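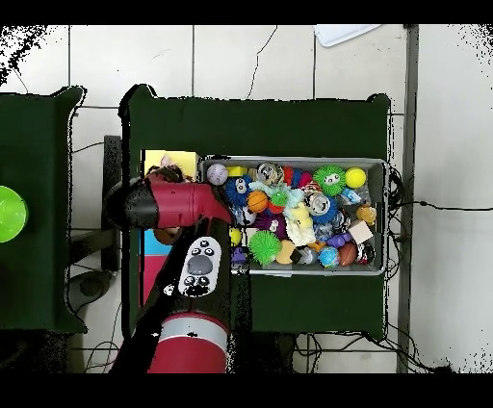 Play Area > Checklists > Toy Bin Inspection

Poststead Playroom: toy bin and table check
Checked by Yolanda Whitfield, 25/04/2023
Marks used: OK / FIX / ASK

1. Bin, general condition: OK
Gray plastic, packed full. The form wants me to confirm it is "suitable for its contents." It holds toys. Whether it should hold this many is another matter, see item 2.

2. Fill level: FIX
The Kodwood guide we were handed says a child should be able to reach any toy without unpacking the rest. I would like to meet the child who can get at the bottom layer of this one without tipping it over. Split it into 2 bins. I wrote the same thing last June and was told it was being looked at.

3. Balls: ASK
Baseball, tennis ball, small orange basketball, football, plus the spiky ones. Do the squeeze test on every spiky ball, and throw out any that leak or have a split seam. The Millet catalog calls its spiky balls "virtually indestructible." I have swept up enough of the insides to doubt it.

4. Small parts: FIX
Small yellow block, pale wooden cube, little figures. All of these go through the small parts tube before the bin goes anywhere near the under-threes. "They look big enough" was the comment on the last form. Looking is not a test. Googly eyes get a firm pull, both of them.

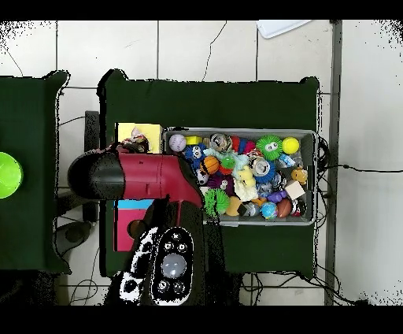

5. Plush and fuzzy toys: ASK
There is a pale blue plush animal in with the hard toys, and a blue fuzzy one beside it. Who washes these, and when? The log has a column for it and the column is blank. Anything with fabric on it should have its own bag and a wash date.

6. Metallic cans: ASK
Run a thumb around both ends for sharp rims. I am not signing for these on the strength of "came with the set."

7. Tables: OK, with a note
Dark green on top. Push down on each corner and check the legs lock. Boxes should be stored on a shelf and not left next to the bin, where they get leaned on.

8. Floor: FIX
White tile, with a thin crack across one of them. Ikent quoted for it and described it as cosmetic. Maybe so. I want somebody to go over it barefoot-height with a hand, and I want the result in writing.

9. Paperwork: FIX
The master list says 196 toys across the playroom. I don't believe that number and neither should you. No line for clear balls with something inside, and there is one in this bin. If it cracks, whatever is in there becomes an item 4 problem.

Recheck after items 2, 4 and 8 are done. Do not tick them in advance.

3 comments | 5 shares

Contact Poststead Playroom | © Poststead | Back to top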